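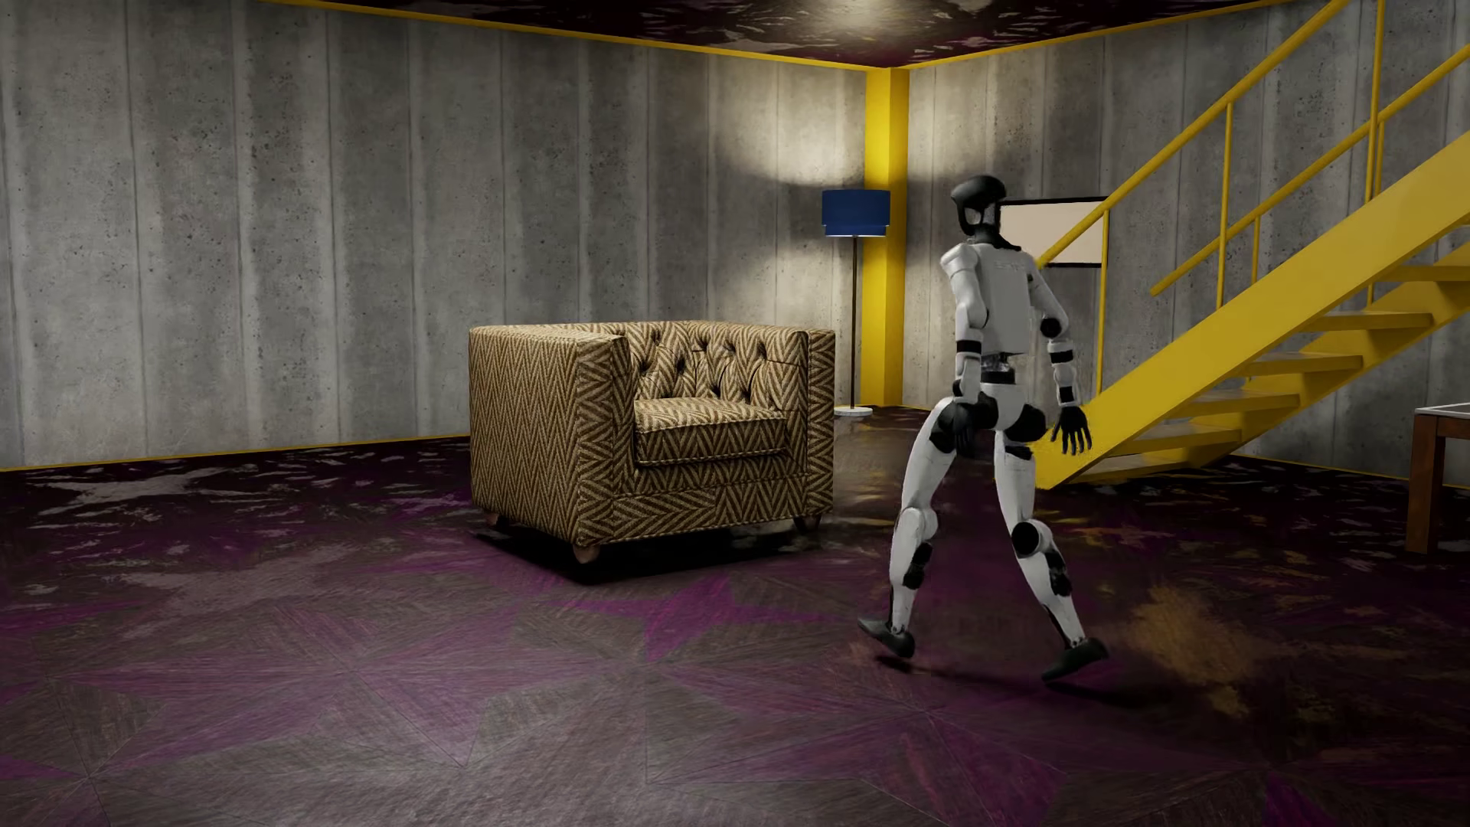
Ondale is a simulated test cell for walking humanoid robots, maintained by the software firm Rernora. It reproduces a furnished room with a staircase and is used to check walking controllers before they are loaded onto hardware. The cell was set up by Dušan Halás and has been looked after since the second release by Thirumalai Naidu.

Layout

The room has concrete walls, a patterned floor, an armchair, a floor lamp and a yellow staircase with open treads. Walking routes run over the floor between the furniture and the stairs. Furniture can be moved between runs, but the walls and staircase are fixed to the world origin.

Each object has two models. The visual model carries the surface textures. The collision model is a simpler shape used by the physics solver. The armchair, for instance, collides as a set of plain boxes, and its upholstery pattern has no effect on contact.

Setup

A new robot is added in a set order. The description file is loaded first, with joint limits and link masses. The robot is then hung from a fixed point above the floor and each joint is driven through its range, one at a time. If no links intersect, it is lowered until both feet report contact and left standing for 300 time steps. Drift in the hips or ankles at this stage usually points to a wrong mass value or a misplaced foot frame.

Friction is set separately for the floor and the treads. The floor pattern is a single texture on one flat surface, so friction is the same across all of it.

Maintenance

The standard check is a batch of 200 walks from fixed starting poses, repeated after any change to the solver or the robot files. Falls are logged with the joint torques leading up to them. The full log for the September release listed 1,062 contact warnings, most of them traced to the lowest tread, where the collision shape sat slightly above the visual one. Naidu rebuilt the staircase from separate boxes, and the corrected version was issued on Thursday, November 20, 2025.

Textures and lighting are checked less often. They matter only for controllers that use camera input.

Related cells

Stoston, an earlier cell from the same firm, has a flat floor and no stairs. Nilsuwan adds ramps and door sills and uses the same file format as Ondale.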